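Shop Notes: The Finger Pads, Again

Flimano says the ribbed finger pads on our small arm are good for 3000 cycles. We swapped the last set at 1054. You can decide what that does to the rest of their maintenance sheet, which the Clillden bench has stopped reading past page 2.

To be fair, the pads themselves grip well while they last. What goes is the seat under them. The screws back out a little, the pad starts to lean, and the arm drops things. Wovaner's answer was a software update that squeezes harder. We ran it for most of February and got through pads faster – no surprise to anyone who has ever overtightened a jar lid.

So the routine for now is the dull one. Power off at the switch, not from the screen. Check both screws on top of the housing by hand before you reach for a driver. If you do use the cordless, set the clutch to its lowest notch, because the housings are printed and they strip. Look at the ribs for tears near the base. Write the cycle count on the sheet even if nothing was changed.

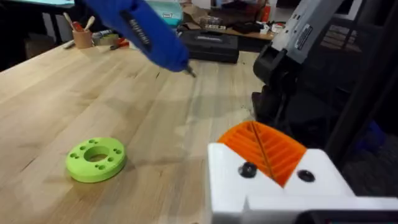
Orange finger pad in its white housing, with the cordless driver and a printed ring on the bench.

Sales would like us to try the new one-piece pad, which they promise needs no checking at all. We have heard that before. They can have a slot once the current set reaches its rated life, and at the last reading it stood at 116.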